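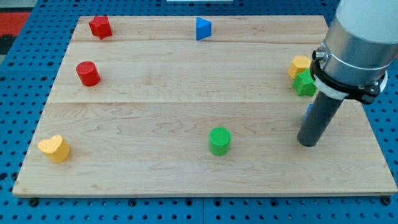

Borkelum Sorting Shapes – small set, with maple board

Printed shape blocks for little hands, sorting games, color matching, whatever you need them for. Solid colors all the way through, no paint, nothing to chip. Red, yellow, green, blue.

Shapes in the range: cylinder, heart, star, hexagon, triangular prism. Any shape in any color, just write it in the order notes. If you leave the notes blank we pick a mix and try not to send doubles of the same shape in the same color.

Board

Pale maple, three planks joined side by side. Every board has its own grain, some wavier than others, so please don't send it back because it doesn't match the listing. Oil finish, food safe once cured. Re-oil when it starts looking dry. Not for the dishwasher!!

Board can be bought on its own. Blocks too.

About the texture

We get asked this alot. The blocks are 3D printed and you can feel it – a fine, slightly dotted surface, and a crosshatch on top of some of them. We leave it. Sanded ones came out slippery and kids dropped them more. If you want them smooth, we don't do smooth, sorry.

Sizes and weight

Full size chart is on the Bundar page (Bundar is the bigger version, same shapes, same colors). Small set blocks are meant to fit in a toddler's fist or between two adult fingers. Star is the widest. Cylinders are short and squat so they stay standing.

Heart will tip over on its side, it's a heart. Stand it in the tray slot if you want it upright. Tray sold seperately, see Brustudness tray, fits all Borkelum small shapes.

Age

3 and up. Not for under 3 – small parts.

Cleaning

Blocks: warm water, drop of dish soap, old toothbrush for the texture. Air dry. No boiling, no dishwasher, don't leave on a car dashboard in summer. They go soft at 55 C and will not go back.
Board: damp cloth, dry right away.

Price and packs

Single block – 5
Small set, mixed shapes, with board – 60
Classroom crate, 300 blocks, no board – ask for a quote

Cotton bag included with the set. Crate ships in a plain carton.

Stock

Red and green in stock in everything. Yellow heart low. Blue prism back in October, a few left in the meantime. Boards are cut in batches, so if it says sold out check again Saturday, that's when Rosario updates the shop.

Shipping

Orders in before noon go out same day, except crates. Crates need extra time, we print those to order. Local pickup at the Cha shop counter, bring your order number.

Returns

Unused, in the bag, fine. Boards that have been oiled at home can't come back. Lost one block? Don't buy a whole set, order the single.

Custom shapes

Yes, if it's simple. Flat top, no thin bits. Send a sketch to Keerthana Thampi through the contact form with the color and how many. Letters and numbers – not right now, maybe later. No logos.

Questions on an existing order go to Rosario Pace, same form, put the order number in the subject line please.

Goes with: Brustudness tray, Bundar large shapes, spare cotton bags, board oil (small tin)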